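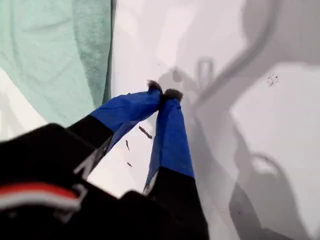 Jornon has finished the first round of a fingertip comparison for its tabletop cleaning arm and will carry two of the four candidates into a longer test. The comparison covered pads only. Arm, controller, wrist camera and finger geometry stayed the same throughout, so that any difference in results could be put down to the contact surface. The parallel fingers were fitted with blue coverings over their upper sections, and each covering ended in the pad under test. The dark, fuzzy type was the one the engineers expected least from, given that its surface gives way before the finger does. It was tried on small dark crumbs and specks scattered over a white surface, the same kind of work the other three pads were given.

The candidates were a smooth silicone pad, a ribbed silicone pad, a closed-cell foam pad and the fuzzy pad, supplied by Welletent. Each was run through 530 grasp attempts on dry food debris. An attempt was scored as a success if the piece left the surface, stayed between the tips during a 150 mm lift and dropped into the tray when the fingers opened. Pieces that stuck to a pad after opening were scored separately, as release failures.

Release turned out to be the weak point of the smooth silicone. According to Miłosz Szewczyk, who ran the trials, the pad picked up short, stick-shaped crumbs reliably but held on to fine particles, and the film that built up on the tips lowered its grip on later attempts. The ribbed version shed particles more easily and lost some of the longer pieces when they lined up with the grooves. Foam did well early in the run and then took a permanent set at the edge where the tips meet, leaving a gap wide enough for thin pieces to slip through.

The fuzzy pad had the fewest dropped pieces of the four. "It closes around the crumb, and you can be a little off in height and still get it," Szewczyk said. "The cost is that you have to clean it." Fine dust worked its way into the surface, and the pads were brushed out between blocks of attempts. Without brushing, release failures rose steadily.

Closing force was set at 2 N for all four pads. Stanisława Walczak, who looks after the controller, said the low setting was chosen to keep brittle crumbs from breaking into pieces too small to grasp. She also had to change how the controller decides that the fingers are closed. With silicone, motor current climbs sharply at contact. With the fuzzy pad it climbs slowly, and the original threshold reported a grasp before the fibers had compressed. The revised routine looks at finger position and current together and waits for both to settle.

Shadows caused more lost attempts than any of the pads did. The arm and gripper cast soft gray shapes across a pale work surface, and the detection software, licensed from Alico, sometimes marked the edge of one as debris. Damian Urbańczyk tried a second lamp, which split the shadows and made the problem worse. The software now compares two views taken before and after a small wrist movement and discards anything that moves along with the arm. Attempts aimed at shadows were removed from the pad scores and logged as vision errors.

Clusters of very fine specks remain outside what the gripper can do with any of the pads. The team treats them as a job for a wiping pass with a cloth, to be carried out once the larger pieces are gone. Where the line between grasping and wiping should fall has not been settled. Urbańczyk favors a fixed size limit, while Walczak would let the controller switch to wiping after two failed grasps at the same spot.

The fuzzy and ribbed pads go forward. The next stage calls for 1,000 attempts per pad without a change of tips and adds damp debris, which was left out of the first round. Welletent is preparing a version of the fuzzy pad with shorter fibers, intended to hold less dust, and it will be tested alongside the current one if it arrives in time.

Results from the second stage are due in September. Jornon said the grasp logs and the closing routine will be shared with its integration partner, Hettiarachchi, which plans to run the same pads on a different arm.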